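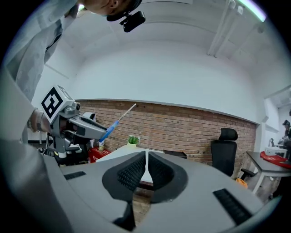 About Tilcombe

Home About Services Sample Reports Contact

Tilcombe tests and certifies wood flooring adhesives and finishes for manufacturers, importers and building contractors. The company was formed when two smaller laboratories, Totow and Antoniuk, combined their equipment and staff under one quality system.

Our main laboratory is in Ondstead. It has 74 conditioning chambers, each held at a set temperature and humidity for the length of a test. Standard shear and peel tests run for 30 days. Long-cycle tests on finishes run to 500 hours of light exposure, with gloss and color readings taken before and after.

Clients receive a written report with raw data, calibration records and a statement of uncertainty. We do not publish results or compare products by name - reports belong to the client who ordered them.

Samples are accepted on weekdays until 2 p.m. Each one must arrive sealed and labeled with batch number and date of manufacture. The laboratory closes for annual calibration in May, and tests already in progress are kept running during that time.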